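Gripper Comparison Working Group
Minutes of the regular meeting, Feb 28, 2023
Minutes taken by the secretary in rotation, who would like to be rotated

Present: hardware, perception, controls, store liaison. Purchasing joined for item 3 and left during item 3.

1. Minutes of the last meeting

Approved with one correction. "The Clurnel gripper performed adequately" should read "the Clurnel gripper was adequately mounted." Hardware asked that the distinction be recorded. It is recorded.

2. Bench results, Clurnel against Groltel

Controls presented the bench runs. Both grippers were tested on the same arm, with the same Sakamoto wrist camera and the same bin of sealed snack pouches. Total grasp attempts across the two came to 976, and controls has watched the video of all of them and asked for something else to do in March.

The Clurnel (two rigid fingers, rubber pads) is quick and repeatable and treats a stand-up pouch the way a stapler would. It does well if the pouch is standing square and facing forward. Given a pouch that leans, it takes hold of the top seal, lifts, and lets the rest of the bag swing. Damaged pouches: 32. Hardware pointed out that several of those had been on the bench since the first round and were tired. Perception asked whether tired was a category on the form. It will be added.

The Groltel (soft fingers, air driven) damaged 3 pouches, all on the same afternoon, when the regulator was set by someone reading the wrong side of the gauge. It is slower and it hisses. It also needs more room at the sides than most shelves have to offer, a point the brochure makes by leaving it out.

Discussion of whether slow and gentle beats fast and crunchy. Purchasing's view was that this depends on who is paying for the pouches. We are.

Agreed: neither gripper goes forward as is. Controls to rerun the leaning-pouch set with the Clurnel at reduced closing force.

3. Cost

Purchasing reported that the Brirnetti controller quote has gone up again and now includes a line called "readiness." Purchasing was asked what readiness is. Purchasing will find out. A short exchange followed on whether the old controller could drive the Groltel valve block. Controls says yes. Hardware says yes in a different tone. No decision.

4. Hand reference set from the snack aisle

Perception brought stills from the head-view recordings of pouches being handled by hand on a store shelf. The purpose is to compare where people put their hands with where our planner wants to put the fingers. The planner, left to itself, goes for the middle of the logo every time.

Stills as circulated:
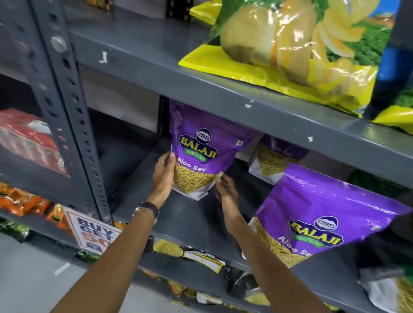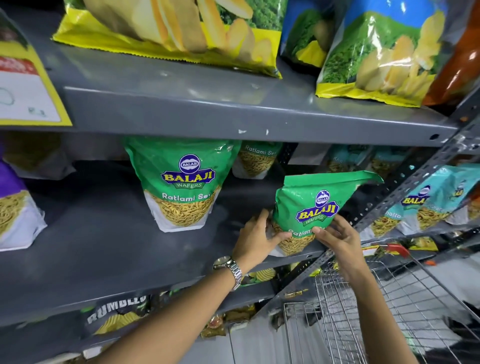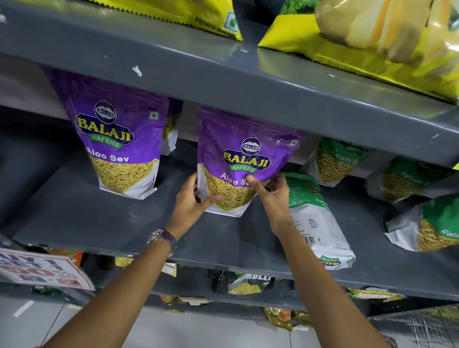

4.1 Comments on the stills

Perception noted that all three are two-handed holds, and that we own one arm. This was felt to be a fair summary of the project.

In the first still the left hand has the edge of the Aloo Sev pouch and the right is cupped under a lower corner. Hardware liked the cupping and asked whether either gripper can do it. The Groltel might, given a wider approach. The Clurnel would need a new fingertip, possibly a small scoop. Hardware to print one and not call it a spoon in the report.

In the second, with the green Ratlami Sev, the right hand is spread over the front and the fingers cover some of the lettering. Perception reminded the group that our label reader gives up when part of the name is hidden, so a grasp like that would have us holding a product we could no longer identify. Controls suggested reading the label before grasping. Perception said that this had been suggested in July as well, by perception.

The third has the left hand across the clear window and the right pinching near the upper right. Controls considers this the nearest thing to something the Clurnel could manage on one side. There is also a Ratlami Sev pouch to the right of the held bag, tilted over with its back panel out. Our test shelf has never contained a pouch in that state, because we tidy it before each run. Store liaison, who has worked in a store, laughed for some time.

Agreed: the test shelf is to be left untidy. Perception to write a procedure for untidiness, 2 pages at most.

4.2 Wrist camera against head view

The Sakamoto sees very little of the neighboring pouches once the fingers are close. The head view keeps both the shelf above and the pouches alongside in sight. Perception would like a second camera up on the mast. Controls would like fewer cables. Hardware proposed a trial with the mast camera clamped on temporarily, and was asked to define temporarily, given the existing clamp on the base. Trial approved.

5. Any other business

The hissing. The group next door has asked whether it is a leak. Hardware to send them a polite note.

The snack budget and the test pouch budget are to be kept as separate lines from now on. Pouches opened by a gripper may be eaten. Pouches opened by staff may not be logged as opened by a gripper.

6. Actions

Controls: rerun leaning pouches with the Clurnel, reduced force.
Hardware: scoop fingertip; mast camera clamp; note to next door.
Perception: untidiness procedure; label reading before grasp, again.
Purchasing: meaning of readiness.
Store liaison: ask the store for measurements of the gap between shelves.

Next meeting at the usual time, in the small room, as the large one has the bench in it.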